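Hand-held gripper fingers: stock pads vs. cast tips, thin plastic parts

Forum index > End effectors > Hand-held and teleop

ebaidoo
Joined: March
Posts: 44

We have two sets of fingers for the hand-held units and I need to pick one before we order more. Set A is the stock Laltix finger with the flat rubber pad. Set B is the same body with a Durkadis soft tip over the last part of the pad. Parts are mostly kitchen stuff: lids, shallow boxes, lightweight trays. Width readout comes from the encoder, pose from the onboard camera.

Set A slips on thin rims when the approach angle is off. Set B holds, but the tip folds under side load and the width reading no longer matches the real opening. Has anyone run both for long enough to have an opinion?

d_carroll

What closing force? "Slips" doesn't say much without it.

ebaidoo

It's a hand trigger, so whatever the operator gives it. I put a load cell between the fingers and a normal squeeze came out at 26 N.

d_carroll

Then you are comparing operators, not fingers. Put a spring stop on the trigger and run it again.

Blathnaid_C

Disagree with the above. The fingers will be used by operators, so variation in squeeze belongs in the test. A finger that only works at a fixed force is no good on a hand-held unit. I'd do it with the stop and without.

We ran soft tips for 500 grasps per pair on flat parts. Wear was at the inside corner of the tip, and it began well before the end. The stock pads looked the same as new. On slip, the soft tips were clearly better on anything with a raised rim and no better on plain sheet.

atierney

Has anyone looked at what the tip does to the camera side? On our units a glossy tip confused the width estimate under ceiling lights. A matte one was fine. We get width from the image and ignore the encoder, which drifts.

ebaidoo

Ours doesn't drift if you zero it at startup. Which encoder?

atierney

The Rekport one, older board. Zeroing helps for an hour or so and then it goes again. I gave up on it.

Blathnaid_C

The older board has no temperature correction. Newer firmware has it, but it won't load on that revision. Worth saying in a thread where people are choosing hardware.

hayes_caoimhe

Two points on the folding problem.

1. The tip folds when the load is across the finger. If two people lift a wide part with one unit each and they don't move together, you get exactly that load. One operator with one unit will hardly ever see it. So test in pairs if you plan to work in pairs.

2. Shore hardness. We went up one grade and the folding mostly stopped, with a small loss of grip on rims.

(Breathnach, at Hayes. We don't sell fingers.)

ebaidoo

We do plan to work in pairs, so point 1 matters. I've switched the test part to a clear lid with a rim and put the yellow tips on both units. One operator takes the near end, the other takes the far end. Views from the hand-held cameras: 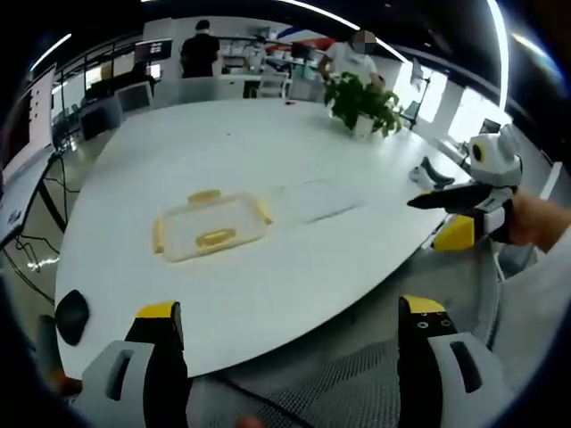
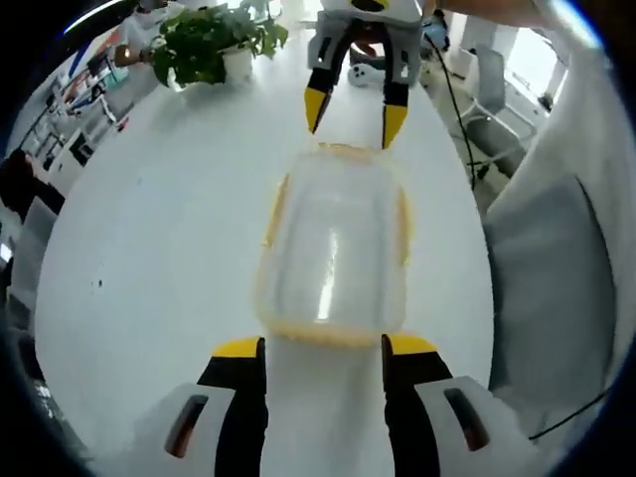

Protocol for now is approach, close, lift, hold, put down, with both operators going on a spoken count. I log encoder width on both units and compare it with the width from the image. Trigger stop goes in for half the runs, as Blathnaid suggested. Stock pads get the same part and the same table afterwards.

d_carroll

Better. But swap the operators between units halfway through, otherwise you can't separate a bad finger from a heavy hand. And fix the lift height. People lift higher when they get bored and the side load changes.

atierney

Clear plastic is a hard case for anything image based. If you care about the part's pose as well as the finger width, run an opaque part of the same size too. Otherwise you'll blame the tips for a tracking problem.

ebaidoo

Pose of the part isn't in scope, only width and slip. I can add an opaque one for the width check though. Swapping operators is fine.

d_carroll

How do you score slip?

ebaidoo

Marker line on the rim, measured after put-down. More than 2 mm counts as a slip.

Blathnaid_C

Measure both ends separately. When one end slips, the other end usually takes a twist, and a single number hides that.

hayes_caoimhe

Seconded. If you want the harder grade to try, message me the finger drawing and I'll check whether our mold fits. The slot spacing changed between Laltix batches, so measure yours and don't go by the data sheet.

ebaidoo

Drawing sent. Slot spacing on ours matches the older batch. I'll post the width logs for both sets in this thread once the operator swap is done.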